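The back room at Idberg, a secondhand radio and audio shop, is painted white from floor to ceiling, and the benches are white too. The owner says that was a practical choice. Small screws show up on white, and so does dirt. She has been repairing and reselling old portable radios, tuners and tape decks for most of her working life, and the shop has been at its present address since she moved it out of her garage.

She works with one other repairer, who came to her from an appliance firm. The two of them share a parts wall and a long shelf of units waiting for attention. At the last stock check, the shop had 488 items for sale and a good many more that were not ready.

"People think we spend the day soldering," she said. "Most of it is cleaning, sorting, and deciding what to do with things that have been knocked around. The electronics are often the easy part."

Scratches are the subject she gets asked about most. Customers bring in a radio that belonged to a parent and want it to look the way they remember. She tries to find out early on what they mean by that, and she usually asks them to leave the piece for a few days before deciding.

"Glossy black plastic is the worst," she said. "It came out of the box looking like a piano, and then somebody wiped it with a dry paper towel for twenty years. Every wipe left a line. On a gray or a tan case you would never see them. On black you see every one of them, and they go in every direction because people wipe in every direction."

Her method starts with a soft brush, then lukewarm water with a drop of dish soap, then a second cloth to dry. She will not touch a polish until the piece has been washed and left overnight. Grit caught in the cloth does more harm than anything else, she said, and she throws away cloths that other people would keep.

After that she decides whether to polish at all. A light plastic polish will take down the fine scratches if there is nothing printed nearby. Where there are printed lines or a scale, she stops well short of them.

"The printing is thin. You can rub it off with your thumb if you're unlucky," she said. "I would much sooner sell something that is scratched and has all its marks than something shiny with half the numbers gone. You can't put those marks back so they look right. I've tried decals, I've tried a paint pen. It always looks like somebody did it at the kitchen table." 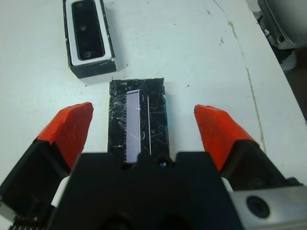 She learned that lesson on a tuner she bought early on, at an estate sale. She polished the whole front in one afternoon and took most of the scale off with it. It sat in the window for two years before someone bought it for the knobs. She still has the receipt in a drawer.

The other repairer takes a harder line. He would leave nearly everything as it is. "If it's clean and it works, it's done," he said. "A scuff is a scuff. I had a man in here in January who wanted his money back because I'd got the marks out of the lid. He said it didn't look like his anymore. I couldn't really argue with him."

They keep a written record for each piece, in a set of ledgers on the shelf above the sink. The highest number so far is 3,427. Each entry has the date it came in, what was wrong, what was done to the case and what was left alone. The owner added that last column after a disagreement with a buyer over a worn dial, and she says it has saved her a few long phone calls.

The parts wall is her favorite thing in the building. The drawers came from Belmonte, a hardware store that closed, and she paid for them in cash the same morning she heard they were for sale. There are labels on the fronts in three kinds of handwriting. Knobs take up the most room -- she never turns down a knob -- and battery doors come second.

"Battery doors are what everybody loses," she said. "I could sell a hundred a week if I had the right hundred. I've got about 1,056 of them in there and somebody will still come in wanting the one I haven't got."

She has looked into having doors and small covers made. Cavine, a plastics shop in the next town, ran a few samples for her in black. The fit was good. The color was slightly off next to an old case, and she did not reorder.

Prices have gone up, though less than customers suppose. A working portable with a rough case still goes out for the price of a decent lunch for two. The same model with a clean case might bring three times that. She puts both on the same shelf with a tag on each that says what has been done, and she says the rough ones tend to leave first.

Asked what she would tell someone cleaning up a piece at home, she thought about it for a moment and kept it short. Take the batteries out. Use less water than you think you need. Try the cloth on the back or the bottom before you go anywhere near the front. Leave the window over the scale until last, and if it is only hazy, leave it alone.

"And don't use toothpaste," she said. "I know it's all over the internet. I get the results in here every month."

The shop takes repairs in the mornings and sells in the afternoons. The wait for a repair is five weeks at present, a little longer for tape decks.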